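# Ticket: wrist cam goes black near the bin, arm stops short (sim + real)

Opened by Jade, shared workshop, arm bench. Assigned to me and Žydrūnas. Dumping notes as I go, sorry for the mess. 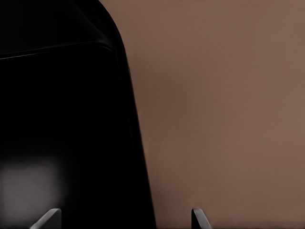 Policy runs fine on the beige test blocks, fine on the mugs. Anything black and glossy and it comes in, opens, gets right up close and then just sits there. No fault, no e-stop, no joint limit. Planner says "waiting on pose". It'll wait forever if you let it. I let it go 12 minutes while I made a tea.

**Setup**

- Arm: the home build one, six joints, printed links, second-hand servos
- Gripper: two finger parallel, grey, v3 fingers with the bevelled tips
- Controller: Oltura board, firmware from before the November update
- Sim: Sesinar, stock renderer, our own scene file
- Pose estimator: Penrose (the small model, the big one won't fit on this GPU)
- Task: straddle edge of object, close, lift 90 mm, put down

**What I expect**

Gripper lines up on the edge, closes, lifts.

**What I get**

Approach OK. Fingers open OK. Stops with the object filling half the wrist view and never closes.

---

**Log, first session**

9.40 am - reproduced in sim first go. Black object, brown ground, default light. Stops every time.

9.55 - swapped material to matte grey, same mesh, same start pose. Grabs it. So not the mesh, not the IK.

10.10 - back to glossy black. Stops. Good, at least it's repeatable.

10.20 - printed out what Penrose is returning. Confidence is fine from far away and falls off a cliff on the last bit of the approach. Once the thing fills the left half of the picture there's hardly anything on the face for it to hang onto, just dark. Only real features are the outline against the brown, a faint line up near the rim, and the reflection. Guess which one it picks.

10.35 - it picks the reflection. Keypoint sits on the soft grey patch down low near the left finger. As the arm moves the patch slides across the surface, so the estimator thinks the object is moving, so the planner waits for it to settle. It's a glossy surface so the patch moves whenever the camera does, then the arm does a tiny correction, then the patch moves again. Loop.

10.50 - turned the light down in the scene. Patch goes, confidence goes too. Now it loses the object altogether. Worse.

11.15 - moved the light further back. Patch lands somewhere else, same behaviour. Put it back where it was.

Stopped for lunch.

**Second session**

1.30 pm - Žydrūnas came in and asked if I'd checked the exposure clamp. I had not checked the exposure clamp.

1.40 - checked. Sim camera is on fixed exposure, 500 in Sesinar's units, whatever those are. Somebody (me) set it for the beige blocks. At 500 the black face crushes to pretty much nothing.

1.50 - tried 830. Face comes up a bit, more tone around the seam, ground gets washed out but not clipped. Confidence better on approach. Still stalls at the end, but closer and it takes longer to give up.

2.05 - tried going higher agian. Ground clips, outline goes mushy, lost the edge. 830 stays for now.

2.20 - Ž. reckons we're solving the wrong bit. Quote from the bench: "Why does it need a full pose when the fingers are already either side of the edge?" Fair enough. At that distance we only need to know where the edge is between the two fingertips. Don't need the whole body.

2.45 - wrote a dumb edge check. Takes a strip between the two tips, looks for dark-to-light going left to right, returns one number. No learning, 40-odd lines. Named it `edge_between_tips` because I've got no imagination.

3.10 - first run. Found the edge of the left finger instead of the object. Finger is light grey on black so of course that's the strongest step going. Masked the fingers out.

3.25 - second run. Found the right spot. Held it while the arm moved. Reflection doesn't fool it as it's blurry on all sides and the gradient is too soft to trip the threshold.

3.40 - hooked into planner. When Penrose confidence drops below threshold AND gripper is open AND distance is under the close limit, use the edge number for the last bit of lateral correction and ignore pose.

3.50 - closes on it. In sim. Lifts, holds, puts down. Ran it again, same. And again from the other start pose, same.

Note: the fingers weren't centred on the edge, the gap was biased to the right on one of them. Offset sign was flipped in my correction. Fixed.

---

**Real arm**

Jade ran this part, I was on the laptop. Her object is a glossy black Gultel housing she wants the arm to sort, that's why the ticket exists.

- Run A: stalled. Hadn't pushed the new config to the Oltura board. My fault.
- Run B: moved, closed, slipped off. Grip force still set for the blocks.
- Run C: force up, closed, lifted, held for the full hold time, dropped it on release cos the place height was wrong. Different bug. Opening a seperate ticket.
- Run D: good.
- Run E: good, with the roller door open and daylight coming in. Was worried about that one.

**Comment - Jade**

Works on my housing, thanks. Two things. It's slower on the last bit now, you can hear it hunting. And can we not hard-code the dark-on-left thing? If I put the housing on the other side of the mat it'll look for the edge backwards.

**Reply**

Hunting - yeah, gain's too high on the correction. Dropped it, push coming. Try it and tell me if it's still noisy, might be the wrist servo, that one's always been a bit rough.

Dark-on-left - you're right, it's hard-coded. Will take the absolute gradient and use the sign to decide which finger is over the object. Half an hour's work, not tonight.

**Comment - Žydrūnas**

Also what happens with a black object on the black mat. Asking before somebody tries it.

**Reply**

It stalls. Same as before, "waiting on pose". Don't use the black mat. I'll put tape on it. Proper fix would be a timeout on that state so it backs off and tries again from higher up instead of sitting there with its fingers open. Should've had a timeout anyway.

**Comment - Jade**

Still hunts a bit with the new gain but way less. Happy with that. Did the cable tie on joint four come loose or was it always like that?

**Reply**

Always like that. Leave it.

---

**Changes made**

- Sim camera exposure 500 -> 830 (scene file, glossy set only, beige blocks keep the old value)
- Added `edge_between_tips`, fingers masked
- Planner falls back to edge number when pose confidence drops close in
- Grip force profile for housings, separate from blocks
- Correction gain down
- Config pushed to board. Check the version on boot, it prints it, first line

**Still to do**

- [ ] sign handling so it works from either side
- [ ] timeout + retreat on "waiting on pose"
- [ ] place height bug (own ticket)
- [ ] retest after the Oltura firmware update, don't do it before the sort demo please
- [ ] finger mask is drawn by hand for v3 tips. If anyone prints v4 the mask is wrong and it'll lock on to a finger again
- [ ] tape on the black mat

**If it stalls on you again**

1. Hit hold, don't pull the power. The wrist drops if you pull the power.
2. Read the planner state. If it isn't "waiting on pose" it's not this ticket.
3. Save the last wrist picture before you reset, reset wipes the buffer.
4. Look at where the keypoint landed. On a shiny patch = this bug. Off the object = probably the camera mount has shifted, redo the calibration.
5. Put the start pose and which mat in a comment here.

Status: open, waiting on sign handling. Dropping priority to normal. Jade's unblocked.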